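Dodton College, Preparing a Workspace
Session 2 handout: bench surfaces, floors and leads
Notes by Esi Tsikata, revised 2018-11-28

Bring this sheet to the practical. Last session dealt with lighting and seating and won't be repeated, so read the earlier handout if you missed it.

Choosing a surface

A bare wooden top is fine for paper, drawing and most assembly. For small metal parts it is a poor choice. They slide, they mark the wood and they make a noise that carries to the next room. A sheet of foam laid over the top deals with most of this. It should cover nearly all of the working area. A strip of wood left showing at the far side does no harm, and several of you found it a handy place for a pencil.

Pick a plain, pale colour. Steel and dark tools both show up well on light grey or blue, and a dropped screw is easy to find. Patterned mats are sold cheaply but they tire the eyes.

Foam marks easily. Ink, wax crayon and red marking pencil all leave smudges that never quite come out. Wipe with a damp cloth and leave it at that. Solvent will spoil the surface. Turn the sheet over when one side gets too bad, and write the date of turning on the edge.

Heavy items

The 400 g practice pieces should be set down flat on the foam and kept away from the edges of the table. Hold one item at a time and leave the other hand free to steady things. Mawuli Kwofie asked whether a heavy piece left overnight will dent the sheet. It will, a little, and the dent takes a day or two to rise. Put the pieces back in the tray when you finish.
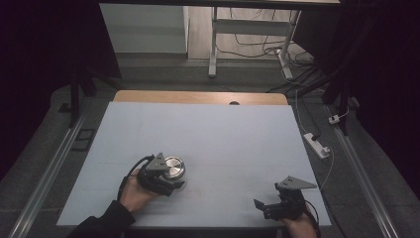 Section 3: Floors and leads

The floor round a table needs as much thought as the top. Note the power strip lying on the floor to the right, with a white cable going off towards the back of the room, and the bundle of black cables across the floor behind the table. Both are common arrangements in shared rooms. Look at your own room and answer these for your plan:

Where do people walk, and does a lead cross that line?
Can the strip be reached without kneeling?
Are spare adapters and other small things lying where a foot could land on them?

Carpet hides small parts and dark carpet hides dark ones. Where carpet meets a hard floor, leads tend to catch on the join – tape them down on both sides of it. Leads behind a table should be tied in one bundle, with enough slack for the table to be pulled out for cleaning.

Before the next session

Draw your table and the floor round it from above, on one sheet. Mark every lead, plug and stand. Hand the plan to Anika Montoya or leave it in the tray in room 33. Etornam Antwi has spare squared paper.

The longer task on storage is not due until April.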